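How to Find Out Whether a Robot Can Put a Lid on a Pot

Every few months a video goes around in which a robot cooks dinner. Before you clear counter space, try the test we use at Volen. It takes an afternoon, needs one pot and one lid, and will lower your expectations to a useful level.

What you need: an arm with a two-finger gripper, a wrist camera, a countertop cooker, and a glass lid that fits it. Glass matters. Steel lids are easy, and an easy test is how we got the Sallo demo, which worked beautifully until someone brought a lid from home.

Step 1. Put the lid flat on the counter next to the cooker. Leave it there. Resist the urge to turn the handle toward the gripper, as you would for a toddler or a visiting investor.

Step 2. Open the fingers wide and bring the arm in low. Write down where the software thinks the lid is. A clear lid on a pale counter looks a lot like a pale counter, so expect some creative answers.

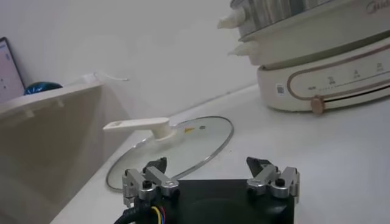

Step 3. Grip the handle and lift 2 inches. Stop. If the lid swings like a saloon door, the grip is too far from the balance point. Set it down and move closer to the middle.

Step 4. Carry it over the pot and lower it slowly. Watch the force reading. A lid that lands on the rim crooked will feel, to most arms, exactly like success.

Step 5. Do it 32 times, shifting the lid a little before each try. One good run is a video. Thirty-two runs is information.

Scoring: we count a try only if the lid sits level and no human hand went near it. "I just nudged it" is a human hand. On our last round, with the Ziseo controller, we got 19. The Onyeka one got 8, and spent one memorable try putting an invisible lid on the pot with great care.

So, can machines do kitchen chores yet? Ours can do part of one, in December, with good lighting. Next up is taking the lid off again, with the cooker unplugged and cold, please. Keep a spare lid in the cupboard.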